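Home > Diary > Kitchen things

Print this page | E-mail this page

Last updated: Sunday, February 18, 2024

Picnic dishes, again

Rain since breakfast, so no walk, and I finally did what I've been promising to do since January and got the plastic dishes out. They've lived in a Herora carrier bag on top of the wardrobe for ages (long enough that I'd forgotten the blue one existed!) and every time I opened the door I worried the whole lot would come down on my head. Sieglinde Hamann wants them for the Maltotholm weekend, if they're fit to be seen, and I said I'd go through them and let her know.

So – kettle on, radio on, green cloth over the table, everything out. I do love that cloth. I got it when Hollmann closed their shop by the station and it makes anything you put on it look cheerful, even a heap of old picnic things. I had a bit of fun setting them out instead of getting on with it, and then stood there drinking tea and moving nothing for a good long while. 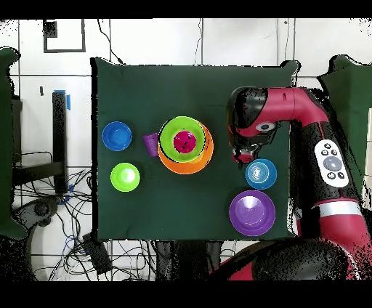 The picnic dishes out on the green cloth, blue and lime on the left, big purple one on the right.

I'd half decided before I started that I'd give most of them away. Well, that lasted about as long as the tea. The little purple cup is my favourite, it's that see-through sort of violet and it looks lovely with anything in it, even squash. And the orange, green and magenta ones sit inside each other so nicely that it seemed mean to split them up. They don't quite line up, the green always slides over to one side and you get a bright bit of orange peeping out, but I like them better like that. Rang Csenge Pálfi to ask whether she remembered which of us bought them and she was certain it was her, at the Wurkex sale, and that she'd paid 200 for the lot. Forints, I suppose, or she was robbed! I was certain it was me. We left it there and talked about her knee for 67 minutes (the phone tells you, which I find a bit rude).

The magenta one has some dark specks in the bottom. I don't know if that's old jam or the plastic itself, so it's going in a bowl of bicarb overnight and I'll have a proper look in the morning with my glasses on. If it doesn't shift I'll keep it for buttons.

Then of course I had to work out who gets what at Maltotholm. My plan so far:

Orange with the green on top – bread and crisps, in the middle where everyone can reach.
Light blue with the rings – biscuits. Sieglinde's ginger ones if she makes them, and she'd better.
Big purple – tomatoes, or the cucumber salad if it isn't too wet. It's terribly shallow.
Royal blue and lime green – one each for the children, and no swapping.

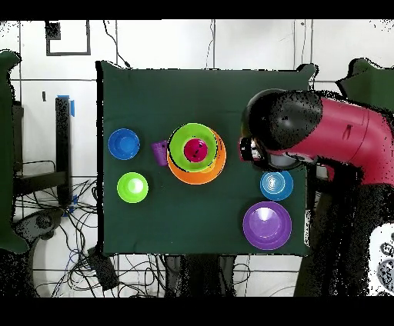
All 8 of them, cup included. The light blue and the purple are my biscuits and tomatoes.

Eight is enough if we wash up in between, and I've told Sieglinde she can bring her own mug because the purple cup is spoken for. She wrote back with one word and it wasn't a polite one. She's also asked about forks. I have no idea about forks. There used to be a roll of them in the shed but that's a job for a drier day.

Soup for supper, the leek one, and nearly burnt it because I was writing out labels for the box. The box is from the boots I bought in January and it's a tiny bit too short for the purple, so I'll have to find another before I can put anything away. For now they can stay where they are and I'll have my toast on my lap tomorrow.

Must ring the dentist in the morning. And get bicarb, I've just looked and there's only a dusting left in the tub, so the magenta will have to wait until I've been to the shop.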